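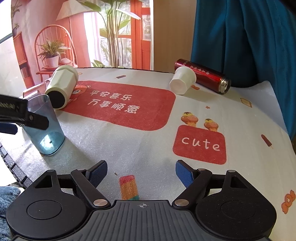 Two grippers at the cup table, left one on the blue cup

Is there a rule for when you wipe finger pads and check pins?

Posted by goltov_bench, 13 June 2018

I run hand-held grippers over a tabletop with cups and a thermos on it, and our house rules are one page long. They say "inspect regularly," and that's it. I've got 491 runs logged and every person on my shift reads "regularly" their own way. Do you folks write down an interval for the blue pads and the hinge pins? And should two grippers ever be over the mat at once without somebody calling it?

Nestor Talavera
We had the same vague line at Macaraeg and it drove me nuts. What we do now: wipe the pads every 130 grasps, look at the pins at each shift change, and write your initials next to it. If a pad edge lifts, the tool comes off the table until it's replaced — no finishing the set first. For two grippers, one person says "holding" out loud once the cup is clamped, and the other stays clear until they hear "down." Feels silly for a day, then you stop noticing. Also put the cups back on the same printed spots every time, so your runs can be compared later.

zirkier_fan
just wipe em when they look dirty lol

Briletmont Annie
I'd go with Nestor's list, but please add a revision number to your page! We had 2 versions taped up since April and people were following both.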